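LEKCOMBE NEARLY-NEW SALE
Hall and stock safety check, with comments

Checked by: Maricruz Zavala
Hall: Serrano Rooms, main hall and side room
Time of check: 7.15 am, before sellers were let in
Next check due: February sale

Marks used: OK, FIX (put right before doors open), LATER (can wait until the next sale), REMOVE (item taken off sale)

PART A. WAYS IN AND OUT

A1. Main doors open fully and hook back. OK
A2. Side room fire exit clear inside and out. FIX. Two clothes rails had been parked across it overnight. Moved to the stage end. Checked again at 8.30 and still clear.
A3. Exit signs lit. OK
A4. Ramp free of leaves and grit. OK, swept.
A5. Number in hall kept to the limit of 200. OK. Door clicker works. Please reset it before the early buyers come in. Last time it was already showing 35.

PART B. TABLES AND RAILS

B1. Table legs locked. FIX. One trestle on the book row would not lock and has been swapped. The bad one is in the store with red tape on it.
B2. Nothing heavy above shoulder height. OK
B3. Aisles wide enough for a double buggy. FIX. The toy row was too tight at the pillar end. We pulled the whole row back towards the wall.
B4. Rails not overloaded. LATER. The Movden rails are sound but bow in the middle when full of coats. I would like coats split over an extra rail next time.
B5. Boxes under tables pushed right back. OK at the time of checking. It needs looking at again every hour, as buyers pull them out and leave them.

PART C. ELECTRICAL

C1. Extension leads fully unwound. FIX. The till lead was still half on its reel.
C2. Cables taped down or run along the wall. OK
C3. Electrical goods for sale have a test sticker. REMOVE. Lots 301 and 3701 had no sticker. Both are behind the desk for the sellers to collect. The first is a bedside lamp, the second a bottle warmer.
C4. Heaters kept away from clothing. OK. Side room heater left off.

PART D. ITEMS FOR SALE

D1. No car seats. REMOVE. One came in, marked as never used. We do not take them whatever the history, and the seller notes say so on the first page.
D2. Cots and high chairs complete, with all fixings. One high chair (Drokau, folding) had a strap missing. REMOVE.
D3. Soft toys have a readable safety label. Mostly OK. A bag of unlabelled knitted animals was handed back.
D4. Battery covers screw shut. FIX. Several toys had covers held on with sticky tape. The seller had a screwdriver and the right screws for all but one, which went home.
D5. Small parts bagged and the bag sealed. OK for jigsaws and bricks. Play kitchen sets came in loose again. Pretend food gets handled a lot on the day, and the smaller pieces end up on the floor where crawling babies find them. Sellers should bag each set and pin the ticket through the bag above the seal.
D6. Tickets pinned with safety pins only. FIX. Dressmaking pins found on one rail of baby clothes. All of them taken out and the tickets redone.

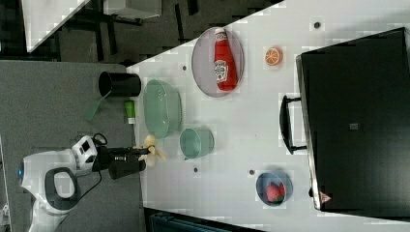 Maricruz, could D5 be changed to say clear bags? I had sellers using carrier bags with the top knotted, and buyers undid them to see what was inside. By eleven they were all open again. I also think the size rule should be on the seller sheet — people ask me at the desk and I have to guess.

Reply, MZ: Agreed on clear bags. The wording will go in for February. On size, use the small parts tube kept in the cash box. If a piece fits inside the tube, the set goes on the over-threes table. I will put a line about it on the seller sheet.

PART E. FIRST AID AND CLOSING

E1. First aid box stocked. LATER. Short of small plasters. Enough for the day.
E2. Accident book at the desk. OK. No entries from the last sale.
E3. Lost child point signed. FIX. The sign had fallen behind the piano. Back up on the kitchen hatch.
E4. Floor swept for pins after clearing. To be signed by the last person out.
E5. Unsold goods out of the hall by 4 pm. The evening booking needs the floor clear, including the side room.

Still open after this check: B4, E1, and the trestle in the store.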